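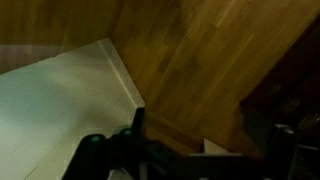
I finally gave in and tackled the shelves this month, after Anayeli Mendoza told me (kindly!) that mine were looking gray. She wipes hers every Tuesday with warm water and a drop of dish soap, then goes over them with a dry cloth. Pale, slightly glossy panels are the worst for this, and in dim light you can still pick out a few faint streaks across the surface. Tilt your head and check before you put anything back! I also run an old toothbrush along any raised edge. Mine took 20 minutes, plus a coffee break.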